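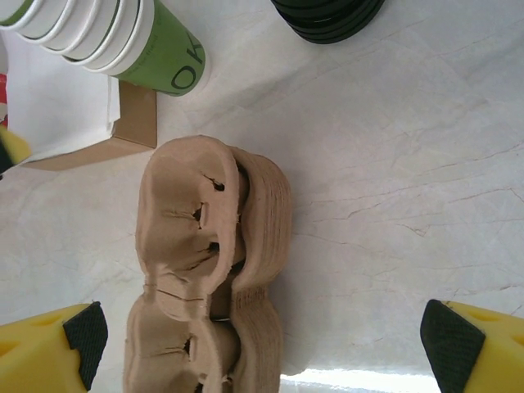

A horta da Rua Prondincombe reabre em abril!

Chegou a altura do ano de que mais gostamos. Os dias já esticam, o melro voltou a cantar em cima do muro às sete da manhã e há quem nos pare na padaria para perguntar se já pode semear tomate. Pode, sim, mas dentro de casa! Lá fora ainda apanhamos uma ou outra noite fria, e o ano passado perdemos um tabuleiro inteiro de manjericão por excesso de otimismo.

O inverno correu bem melhor do que esperávamos. As favas aguentaram o vento de janeiro, os alhos estão com um verde lindíssimo e o canteiro das aromáticas, que em novembro parecia um caso perdido, encheu-se de hortelã (demasiada hortelã, venham buscar, a sério). O composto da pilha grande está pronto a usar. Quem já lá meteu as mãos sabe do que falamos: escuro, fofo, a cheirar a bosque depois da chuva. Vamos espalhá-lo nos canteiros do fundo, onde a terra é mais pobre e onde as cenouras teimam em sair com três pernas.

Este ano temos 25 talhões, e 15 já estão atribuídos a quem renovou. Os restantes ficam abertos a novos hortelãos, por ordem de inscrição. Não é preciso saber nada de agricultura. Metade de nós começou sem distinguir um pé de courgette de um pé de abóbora, e ainda hoje há discussões acesas sobre o assunto junto à torneira.

A grande novidade é o tomate Plidby, uma variedade antiga que nos chegou pela troca de sementes com a horta de Uvo. É um coração-de-boi mais pequeno, de pele fina, bom para comer com sal grosso à sombra da figueira. Semeámos os primeiros no parapeito da sala e germinaram em seis dias, uma alegria! Guardámos sementes para todos os talhões, dois pacotinhos para cada um, e pedimos apenas que no fim do verão nos devolvam algumas do vosso melhor fruto.

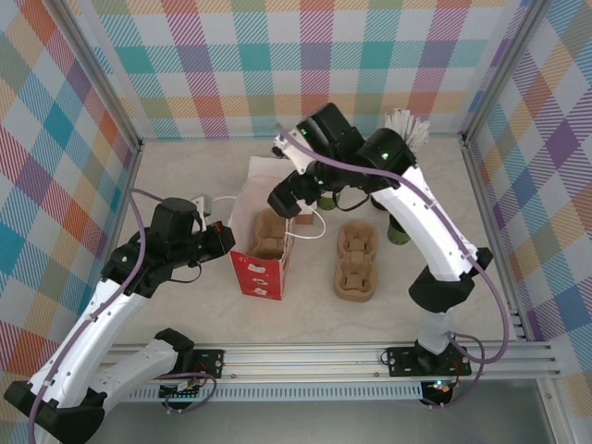 Para quem vai semear em casa nas próximas semanas, ficam umas notas soltas. Usem um substrato leve e não enterrem demasiado a semente, meio centímetro chega. Mantenham a terra húmida com um borrifador, que o regador arrasta tudo para um canto. Quando aparecerem as primeiras folhas verdadeiras, mudem as plantinhas para vasos individuais e enterrem um bom pedaço do caule, porque ele ganha raízes e a planta agradece. E rodem os vasos de vez em quando, senão ficam todas a espreitar pela janela!

Também vamos repetir a oficina de rega gota a gota, desta vez com duas sessões, uma para principiantes e outra para quem já montou o sistema e anda às voltas com fugas. A loja Ankrah empresta-nos os furadores e vende as mangueiras a preço de custo, o que nos sabe muito bem depois da fatura da água de agosto.

No dia da reabertura, o portão abre às nove e haverá sopa de favas ao almoço. Tragam luvas, chapéu, tigela e colher. As crianças são muito bem-vindas e têm um canteiro só delas, onde no ano passado cresceu o maior girassol da rua.

As inscrições para os talhões livres fazem-se no caderno azul, à entrada da horta, ou respondendo a esta mensagem.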